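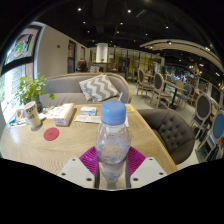

## Ticket 915: roof drainage schedule does not match the model (Ivby ferry terminal)

**Opened by:** Griet Martens, facade and roof package
**Assigned to:** Kwan-ho Huang, model coordination
**Priority:** high, the Tilex shop drawings wait for this
**Status:** closed

### Problem

The roof of the departure hall is modeled as one curved shell with 53 drain points along the gutter. When I export the drainage schedule, I get only 46. The missing 7 are all on the water side, between the ticket hall and the covered pier. In the 3D view they are visible and I can select them.

I made the export two times in the Cisell viewer and one time directly from the main model. The result is the same in all three.

### What I tried before opening the ticket

- Closed the file, made a new local copy, exported again. No change.
- Checked the filter of the schedule. It is set on "roof, all levels".
- Compared with the December issue of the model. There the schedule is complete.
- Deleted one missing drain and placed it again by hand. The new one appears in the schedule, but its height is wrong by 4,000 mm.

I put the old drain back after this test, so please do not search for it.

### Log

**09:10, Kwan-ho:** I can repeat the problem. Griet, did somebody move the level lines after December? The wrong height is exactly the distance between the quay level and the hall level.

**09:35, Griet:** Not from our side. The structural team of Kong sent a new base file after the pier was made lower. I linked it as usual, with shared coordinates.

**10:20, Kwan-ho:** Then I think we have it. In the Kong file, the quay level has the same name as our old hall level. The drains on the water side were attached by name, so they went over to the linked level. The schedule does not read elements whose host level is in a link.

**10:25, Griet:** But why do they look correct in 3D?

**10:40, Kwan-ho:** The position is stored with the shell, and the level is only used for the schedule and for new elements. Your new drain took its height from the active level, and this was the quay.

**13:15, Kwan-ho:** Steps I did:

1. Renamed our level to "Hall +1, architect".
2. Selected the missing drains and set the host level again, one after one. Doing it for all together gives an error.
3. Reloaded the Kong link.
4. Exported the schedule. It has 53 lines now.

**14:05, Griet:** Confirmed, also in Cisell. The heights agree with the gutter section. I send the schedule to Tilex this afternoon.

### Still open

Kong should rename the level in their base file also, otherwise the next person who places a drain can choose the wrong one from the list. Kwan-ho will write to them. The skylights on the water side are not checked yet, and I will open a separate ticket if they have the same fault.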